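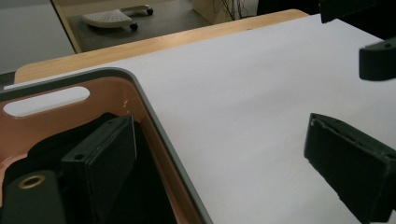

Floker Pottery, workshop notebook
Entered by the glaze and boxing bench, Mar 21, 2022

Salad bowls first, then the little teapots, then a long grumble about lids, so skip down if you only came for the boxes.

The Felley bowls came out of the kiln last night and I couldn't leave them alone, I had to come in early and have a look before anyone else was in. They are lovely! The blue has settled into the throwing rings the way it did on the very first tests, with that soft brown break at the rim, and only the ones on the bottom shelf look a bit starved. I suspect I went thin on those, as I glazed them at the end of the day when the bucket was low and I was too stubborn to top it up. They can go again with a second coat if whoever is on glazing has the patience. Warm them in the drying cabinet before dipping, or the new glaze will slide straight off the old and you'll have a puddle on your shoe and a bare bowl in your hand.

Now the teapots. For anyone who has been away, the gift shop at Amau wants a one-person teapot with a cup that sits underneath it, boxed and ready to hand across a counter, and they want it for July. We said yes in a very cheerful mood and I still think yes was the right answer, but the pot has been teaching me some manners.

Body: I'm throwing the pot and cup together from 450 g of the white earthenware, split by eye, which I know is a bad habit, and I will get the scales out properly before we do a production run. The pot likes to be thrown a touch wider than looks sensible. It pulls in so much as it dries that the pretty ones on the wheel all came out looking pinched, with no room inside for a tea strainer. The ugly squat ones dried into exactly the shape I had in my head. So trust the squat ones.

Spouts: throw them at the same time as the bodies and leave them under plastic until the bodies catch up. I cut mine a little long, and trim after they're on. The twist in firing is still there, always the same direction, so set the tip slightly back against it when you cut. I've scratched a mark on the old wooden rib to show how far. Please don't sand it off, I know it looks like damage.

Firing: glaze went to 1943 F with a short soak and a slow cool. The clear came up bright with no pinholes to speak of, the yellow was good, and the gray I'm less sure of. It looks fine on a tile and rather like dishwater on a curved surface. I would like to try it with a pinch more tin, or else drop it and offer Amau just the yellow and the clear, and I lean toward dropping it, if I'm being asked. We have a way of keeping a bad color alive for months out of politeness.

Lids, then. I fired half of them on the pots and half separately, to settle the old argument. The ones fired in place fit beautifully, but the unglazed ring where they sit is wider and it shows, and on the yellow it looks like a chipped tooth. The ones fired apart have a neat edge and rattle. My feeling this morning, with a cup of tea in me, is that we fire them in place and make the bare ring narrower with wax, put on with the small brush while the pot turns slowly on the banding wheel. I tried it on a few greenish seconds and it's perfectly doable once you stop holding your breath. Grind the seat lightly afterward with a bit of paste, a few turns each way. Keep each lid with its own pot from then on! I mixed up one tray and spent most of an hour matching them back like socks.

Boxes. The sample from MacPherson arrived, the plain brown one with the tuck lid, and I'm happier with it than I expected to be. The board is stiff, the corners are clean, and it doesn't smell of glue, which the last lot did so badly that we had to stand them open by the door. Packed with pot, cup, lid and paper shred it weighs 886 g, comfortably inside what we were hoping for on postage. What I don't like is the insert. The cut-out holds the cup well enough, but the spout is left hanging in a gap with nothing under it, and if the box goes down hard on that side I'm fairly sure we'll get a broken tip.

So I did the usual dropping, from the height of the bench onto the concrete, one drop on each of 4 faces, with a second quality pot inside. It survived the base and the back. It survived the lid side too, though the teapot lid had worked loose and was sitting crooked in the shred when I opened up. On the spout side the tip went, a clean little crescent, just where you'd guess. I then folded a strip of corrugated into a saddle and slid it under the spout, put in a fresh pot, and dropped that on the same side until my arm got bored. No damage at all. I would love it if MacPherson could cut the saddle as a flap of the existing insert, so that it folds up and there's no loose piece to forget. I have made a paper pattern and it's pinned over the sink, a bit splashed but readable.

For the lid, a round of tissue between lid and pot stops the rattle and most of the shifting. I also tried a band of cotton tape around the whole thing, up over the knob and tied, and it looked charming, like a pudding. It takes forever though, and the tape picks up every crumb of dust off the bench. Tissue for now. If Amau ask for something fancier we can bring the tape back and charge for it.

We do still need words for the care card. I've written that the pot is fine in the dishwasher and not for the stovetop, and that the cup should be warmed before boiling water goes in. Somebody with a tidier sentence than mine is welcome to it. It has to fit on one side of the small card with the stamp at the bottom, so no poetry please.

Bits and bobs: the cone packs are running low. The big sieve has a tear near the rim, so use the other one for the clear until we've replaced the mesh. I've moved the wax to the top shelf, next to the brushes that are for wax and only for wax. Clear glaze bucket has been sieved and is a good thickness at the moment, leave the lid on tight.

Next on my list is a fresh board of squat pots with the lids waxed narrow, and a note to MacPherson about the flap, with the pattern traced out clean. The gray tiles are on the windowsill if anyone wants to speak up for them before I put them in the shard bin.

Subscribe to the Floker newsletter for kiln openings and seconds sales. Enter your email address. You can unsubscribe at any time.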